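Postgate Long Table, White

Item 800-W

The Postgate long table is supplied to offices, schools and shared workrooms that need one continuous work surface. The top is finished in white on both faces and may be ordered with or without a privacy panel. Tables are shipped flat, with all fixings and a printed assembly sheet.

The panel is sold separately in black, gray or oak. It attaches at the far edge of the top and may be fitted after delivery. Customers who already own a Crenshaw panel should confirm the bracket type with the sales office before ordering.

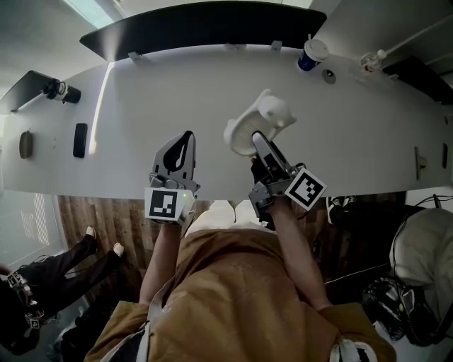

Text: Carmela Cantero, Postgate Product Information
Updated Fri 26 August

The white top is fitted with a round metal grommet, so that cables can be brought up from below. The black privacy panel stands along the far edge on small metal brackets and leaves the working area clear for a phone, a clamp-mounted webcam or a cup of coffee.

Routine care requires a soft cloth and mild soap. Abrasive pads and solvent cleaners are not covered by the warranty. Spilled drinks should be wiped up promptly, particularly near the grommet.

Specifications
Maximum evenly spread load: 200 lb
Maximum load at any one point: 100 lb
Warranty: 36 months from delivery
Top color: white
Panel color: black, gray or oak

Replacement grommets and panel brackets are kept in stock and may be ordered by item number. Orders for several rooms are handled by Lụa Huỳnh in the contract department, who can also arrange delivery by floor - please state whether a freight elevator is available. Oak panels ordered now will ship in December.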